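# The Long Wait for a Short Rejection

Every August, Plidero Quarterly opens its doors to unsolicited short stories for exactly 14 hours, and every August I'm at my desk before breakfast with a file called FINAL_final_use_this_one. 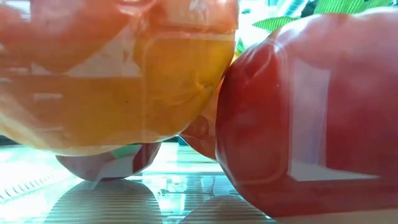 Mariama Abubakari thinks the 14 hours are generous. She would cut the window to one hour, at night, and make people post the thing on paper. Writers, in her view, will send anything if you leave the door open long enough, and she says this as somebody who once sent a magazine her grocery list and got a personal note back praising its restraint.

I have never had a personal note from Plidero. I have had the form letter, in all three of its known versions. Version one thanks you for your work. Version two thanks you for your work and wishes you luck placing it elsewhere. Version three, which people on the forums call "the warm one," says the editors read your story with interest. There's a thread 67 pages long about whether "with interest" means anything. I have read all of it. I've also posted in it, under a name I won't be giving here.

My story this year was 1170 words long and concerned a lighthouse. I know. There's a sentence in Plidero's guidelines asking writers to consider whether the world needs another lighthouse, and I considered it, for the better part of an afternoon, and came down in favor of mine. Mine was inland.

The guidelines deserve an essay of their own. They ask for double spacing, unless the story is under 500 words, in which case they ask for single spacing and "a clear conscience." They want your name nowhere on the manuscript. They want a cover letter, but a short one, and they'd like you not to summarize the story in it or mention your pets. I took out the dog. Then I had two sentences left and one of them was "Dear Editors."

What happens after you press the button is waiting, and there is a skill to waiting that no workshop I've attended has covered. The first week is fine. You feel light and a little noble. Around the third week you start checking the spam folder, where you learn that a great many strangers would like to publish your memoir for a fee. By the second month you've reread the story and found the typo. It's on page one. It's always in a word like "the."

Some people use this time to write something new. I've met them. They come to the Tustberg reading series and stand near the cheese, and when you ask how the waiting is going they say, "Oh, is that still out?" as though they'd left an umbrella somewhere. I admire them and I stand at the other end of the table.

I tried their method once. I started a second story the morning after I submitted the first, and within a page I noticed that my new heroine, a tax inspector, had become very anxious about a letter. By page four she was walking to the mailbox. I let her open it in the end, and it was from Clomivton Press, and they wanted the whole trilogy. I'm told this is called wish fulfillment and that editors can smell it through the envelope.

Clomivton, for the record, doesn't reply at all. Their policy is that silence after six months should be taken as a no, and I've come to think of it as the most honest arrangement in publishing, though it does mean I'm technically still in the running for a contest I entered when I had a different couch.

The opposite case is Essien, a small online journal that rejected me in nine minutes. I'd barely closed the laptop. I spent a day being insulted and then did the math: the story was short, and a person could read it in five minutes, which left four whole minutes for agonizing. I've had first dates with less deliberation in them. I sent Essien another story the following month, and it took them eleven. Progress!

Mariama keeps her rejections in a shoebox and can find any of them by year. She reads them aloud at parties if asked, and sometimes if not. She does the voices. The warm one gets a sort of purr. I've suggested she submit the box somewhere as a found poem, and she says she did, and the reply is in the box.

As for the inland lighthouse, Plidero wrote back while I was finishing this piece. It was version two, with the thanks and the luck, and one change I hadn't seen before: they'd added a comma after "elsewhere." I've gone back to page 67 to ask whether anybody else got the comma.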